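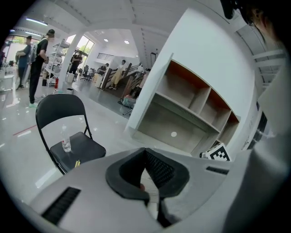
Built-in shelves in a white partition wall, what would you put in them?

Phong Văn
24 January 2019

Hi all, need ideas fast, we open the room up properly soon and I'm stuck on the shelves. It's a work room, shared, people in and out. White partition wall down one side with a shelf unit set right into it. Light wood, inner edges have an orangey tint. Four open compartments along the top, then one wide deep hole underneath. All empty right now.

Top row I can sort of see. Binders, chargers, whatever. The bottom one is what's killing me. Anything I put in there looks like I shoved it in there. It's deep so stuff goes to the back and never comes out. Tried a cardboard box for a week, looked awful, took it out again.

Other stuff: floor is glossy white and shows everything, so I don't want things living on it. Right now people put their water bottle and pencils or markers or whatever on a folding chair becuase there's nowhere else, then someone needs the chair. Would like the shelves to fix that.

Budget is 200 total. No doors please, had doors in the last place (Harasym unit, hinges went in July) and people just left them hanging open. Can't drill into the partition, landlord says no. Not my wall.

Also is it worth lining the bottom? The wood is nice but it's going to get scuffed.

Thanks in advance

3 comments
642 views

Zhuoran Meng

OK so I did almost this exact setup at our place, wide low cavity under a row of small ones. What worked:

Bottom: bins on runners or bins with a front handle. NOT one big bin. Two or more side by side, as deep as the hole. If the bin is as deep as the shelf nothing can get lost behind it. That's the whole trick. We got the Takel ones, the soft gray kind, they drag a bit on bare wood so put felt strips under. Hard plastic slides better but it's loud.

Measure the opening at the front AND at the back before ordering. Ours was narrower at the back, found out the annoying way. Measure height too and leave a couple fingers over the bin so you can drop stuff in without pulling it all the way.

What goes in: the stuff you need weekly. Extension cords, cleaning things, spare cushions, the bag of bags. Daily stuff goes up top.

Top four: give each one a job and label it. Masking tape and marker is fine. I'd do

- drinks / personal stuff (this is your chair problem)
- pens, pencils, tape, scissors, in a cup or tray
- chargers and cables
- leave one empty on purpose

The empty one sounds dumb. Somebody always shows up with a thing that has no home, and it goes there instead of on the chair. Clear it out every so often or it turns into the junk shelf. Ask me how I know.

For the drinks one put down a tray with a lip or a boot mat cut to size. Bottles sweat and light wood will ring, it's really hard to get out after. Coasters walk off.

Lining: yes for the bottom. Cork roll or that ribbed drawer liner, cut it, lay it loose, no glue. If the landlord's picky you just lift it out. Skip the sticky-back kind, I pulled up finish with it.

Should come in under 200 easy unless you go fancy on the bins.

462 people found this helpful

gimel_fan

get baskets

Cemen Street Studio

Agree with most of the above but I'd think about not putting bins in the bottom at all. If your chairs fold, that's where the chairs go. Lay one in flat and see if it fits, ours did, just barely. Then the floor is clear when you're done for the day and you only get out what you need. With a shiny floor that makes a huge difference, every chair foot leaves a mark on ours and you end up mopping around them constantly.

Put rubber caps on the chair feet while you're at it. Cheap. Check they don't leave black smears, some do, try one in a corner first.

Downside, if chairs are in use all day the hole is just sitting there empty and poeple will throw coats in it. So depends on your room. If most chairs stay out, do the bins.

Labels yes. But big ones, on the edge of the shelf not the back panel, you can't read the back once there's stuff in. Painters tape if you're worried about the finish. We've swapped ours over and over and no residue so far.

Also fwiw don't wedge anything tall in front of the lower opening. People lean stuff there for "a minute". Then you can't get at anything.

Phong Văn

Wow ok thank you. Didn't think of the chairs at all. Going to go measure one now. If it doesn't fit I'm doing the deep bins w/ felt.

Tray for the bottles is going on the list either way, same with cork for the bottom. Zhuoran do you remember what size the gray ones were? Can't find it on their site.

Share
Report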